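How do I hang a small mobile so it turns freely?

Posted 21/03/2020 in Sculpture & Objects

melora_k
I finally bought my first kinetic piece and I'm over the moon! It's a hanging mobile by the Shehu workshop, painted sheet metal on wire arms, 62 cm across at the widest, and it weighs 600 grams. The ceiling is old plaster, 11 feet up, and there's a heating vent on the far wall. At the gallery it drifted around beautifully, but in my living room it just sort of sits there. Should I hang it lower? Closer to the vent? And can I swap the cord it came with for something thinner?
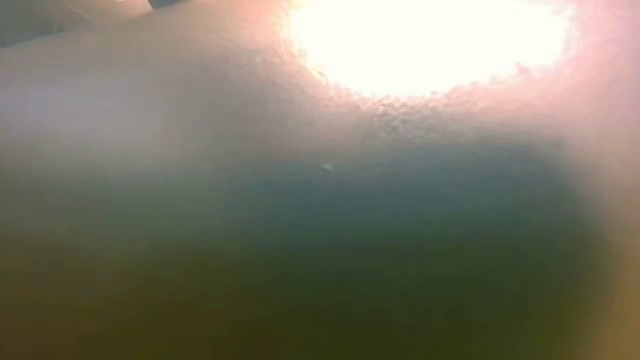
Enermont
Congratulations, what a lovely thing to live with! Don't swap the cord until you've asked the workshop - sometimes it's considered part of the work, and a buyer later on may want the original. What you can do is add a small ball-bearing swivel between the ceiling hook and the cord. I did that with mine and the difference was huge (it now goes around when I walk past with a cup of coffee). Screw the hook into a joist, please, never just plaster. I'd also drop it by 30 cm or so, and keep it out of the direct blast from the vent, because hot dry air isn't kind to paint and the arms can knock into each other.

milex
swivel, yes. fishing tackle shops sell them, get one rated well over the weight

melora_k
Swivel ordered! I emailed the workshop too and they're fine with a different cord as long as I keep the old one with the papers. So excited to see it move again. Does anyone dust theirs while it's hanging, or do you take it down first?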